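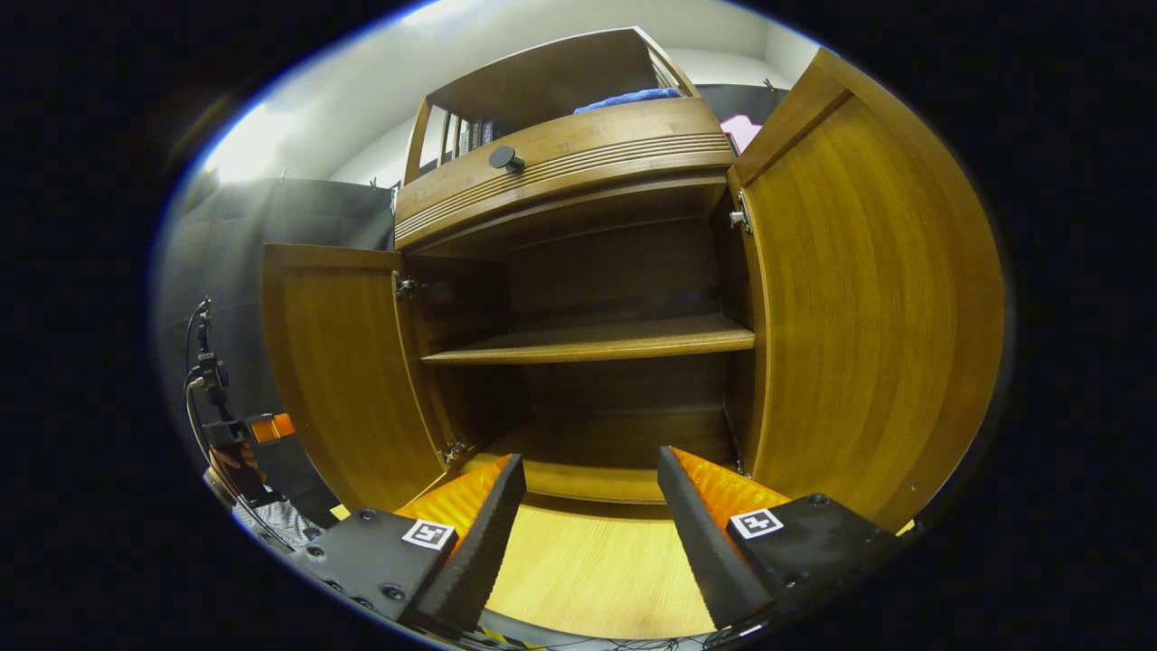
A hinge is a joint made of metal. It lets a door turn while one side of the door stays in place. Each hinge has two parts: one is attached to the door and the other to the cabinet. Screws usually hold both parts on. A cabinet door needs at least two hinges, set well apart. The left door of this brown wooden cabinet has one near the top and one near the bottom. With a single hinge, a door would sag and scrape.

What a shelf does

A shelf divides a cabinet into an upper space and a lower space. It also carries weight. Books are heavy for their size, so a long shelf full of them may bend in the middle.
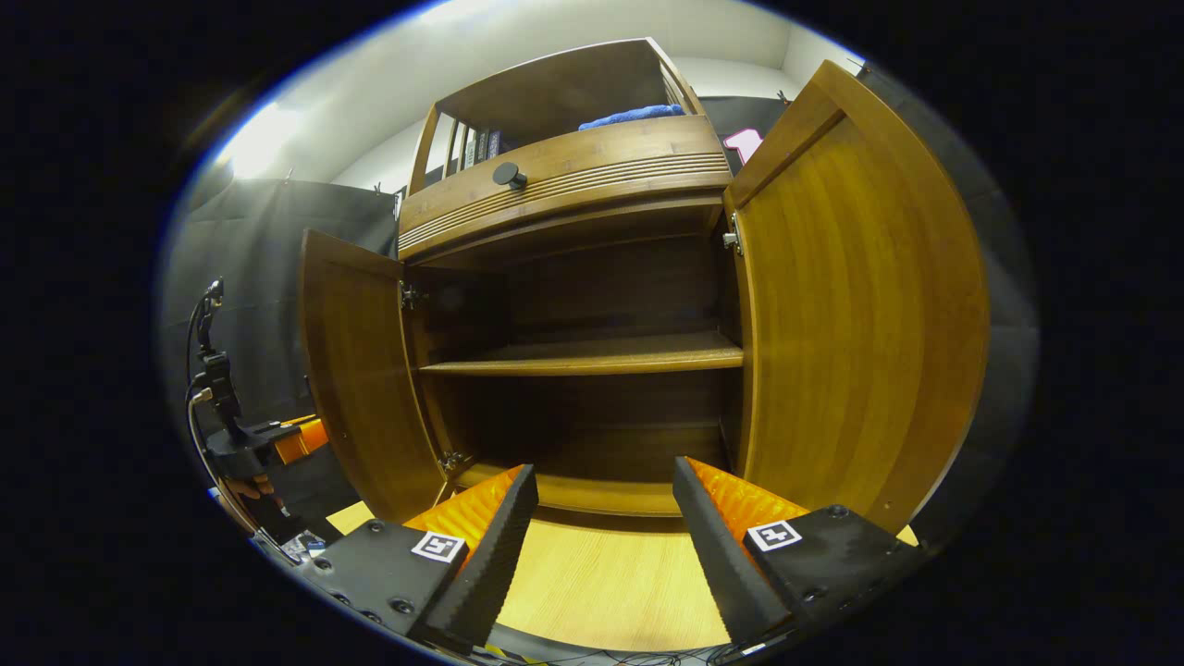

Lensa Gebreyes

A drawer moves in a straight line, so it needs no hinges. It needs something to pull. The round black knob on the drawer front does that job. A door in daily use may open and close nearly 1,000 times a year. Loose screws should be tightened by an adult.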